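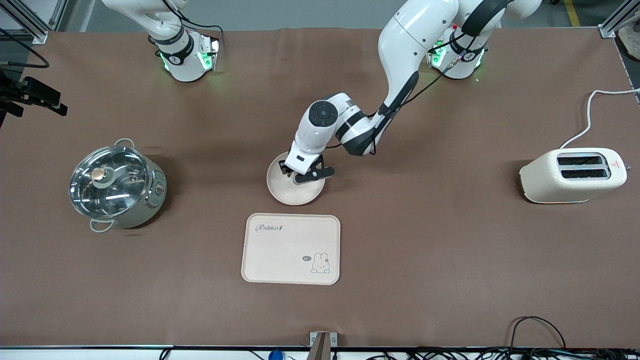 2 min read

Daily devotional email not arriving for part of the list

Status: resolved
Opened by: Josphat Biwott
Service: Stillden mailing, morning devotional
Priority: normal

Report

Readers in the Firkau group say the morning Scripture email stopped coming. The last one they have is the reading from Psalm 46. The Macedo group gets theirs at the usual hour. The archive page on the church site is up to date, so the devotionals are being written and published. They just aren't going out to everyone.

First checks

Looked at the send log. The Firkau list has 221 addresses. The job starts, sends 35 messages and stops with "content rejected, line too long." No retry after that. The 35 are the first ones alphabetically, and two people in that batch confirmed they have been getting the email all along.

Sent a plain test message to the full Firkau list with only the words "Test, please ignore." It went to all 221. The list itself is fine.

Sent the Psalm 46 devotional again to my own address. Arrived. Sent the next one, on Elijah under the broom tree (1 Kings 19). Failed with the same error.

Comparing the two

Psalm 46 was typed straight into the Stillden editor. The Elijah reading was pasted from a Bible study program, and so was every reading after it. In the source view the pasted passage is one unbroken line from verse 1 to verse 18, with a hidden character where each verse number should be. The archive page displays it without trouble. The mail relay for Firkau, run by Grastov, does not accept it.

Macedo goes through a different relay with a looser limit — that explains why only one group complained.

I can't say why the first 35 got through. My guess is that the relay checks content only after the first batch. Asked Grastov support about it.

What didn't help

Clearing the queue. Removing and adding the list again. Changing the send time from 5 to 6 in the morning. Turning off the footer with the prayer request link. I put the footer back afterward.

Fix

1. Opened each affected devotional in the editor, seven in all.
2. Cut the Scripture passage and pasted it back with "paste as plain text."
3. Put a line break after every verse and typed the verse numbers by hand.
4. Saved, then sent to my own address through the Grastov relay.

All seven arrived. In the one on Luke 10 the italics were lost on Martha's words, and I left it that way.

Reply from Grastov, Saturday, February 24, 2024

They confirm the line limit and say content is checked from the second batch on. They will not raise the limit. The workaround on our side stands.

Follow-up

Sent the missed devotionals to Firkau as one combined email, oldest first, with a short note of apology at the top. The 35 who already had them got them twice — no way to split the list without rebuilding it. Added a line to the writers' instructions: paste Scripture as plain text, one verse per line.

Next regular send completed, 221 of 221. Closing.

Josphat Biwott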